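Occasional table

Filed under: Furniture > Tables > Small tables | 27 shares | 6 comments

An occasional table is a small, light table kept for changing uses and moved to wherever a surface is wanted. The name covers side tables, tea tables, lamp tables and most low square or round tables that do not belong to a dining set.

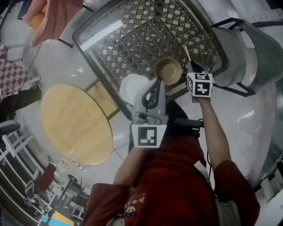

Terminology

The word "occasional" refers to use as the occasion requires. In the trade the term is applied loosely. A table placed beside a chair is usually sold as a side table, one placed in front of a sofa as a coffee table, and one placed against the end of a sofa as an end table, though the same piece may be listed under all three headings. Sets of two or more tables made to slide under one another are called nesting tables and are normally treated as a separate class.

Form

The two commonest plans are square and round. A square top can be pushed against a wall or a second table without leaving a gap, and gives a usable surface right into the corners. A round top has no corners to catch the hip or knee and is easier to walk past in a narrow room, but it loses area for a given width: a round top has a little under four fifths of the area of the square that encloses it. Where both plans are kept in one room, the square table tends to take the crockery and the round one a lamp or a drink.

Square tables are generally carried on four legs set at the corners. Round tables may have three or four legs, or a central column on a spreading foot. Three legs will stand without rocking on an uneven floor, but the table tips more readily when weight is placed on the rim between two of them.

Tops

Finishes fall into plain, grained and patterned types. Light wood grain is widely used on round tops. Patterned tops include checks, florals and lattices, the last being a network of crossing lines, often in black and white. A dark frame round a patterned top gives the design a firm border and hides wear at the edge.

Glossy tops wipe clean easily and resist brief contact with spilt liquids. Their main drawback is glare. A strip light is reflected as a narrow bright band, which can make pale lettering or fine pattern beneath it hard to read. Matt tops scatter the light and show fewer finger marks, but grease is harder to lift from them. A bold pattern hides crumbs and small scratches; a plain white plate or a tan bowl stands out well against a black and white lattice, while small patterned items are easily overlooked on it.

Use with tableware

An occasional table is suited to light meals, with a plate and a small bowl for each person. Bowls are lifted by the rim or from beneath. A rim hold keeps the fingers clear of the base, so that the bowl can be set down flat, but it is less secure when the bowl is full. Two people can work at a small square table from facing sides if dishes are kept towards the middle.

Placing and storage

Cables that pass beneath a table should be led along the floor away from the legs, as a leg set down on a cable will make the table rock and may damage the covering. Stools with small round tops take up little room beside a table and may be stored under it where the height allows. Metal shelving is often placed nearby for items that would otherwise collect on the top.

Makers' patterns

The Histham, a square pattern with a framed top, was listed in July with a top 25 inches across. The Nosterstead is a round table of the same height on three legs. Brito supplied both, and replacement tops were sold under the name Cimley. The Histham was described in the maker's list as No. 101.

See also: Card table; Nesting tables; Stool; Tray table

Page last changed September 25, 2018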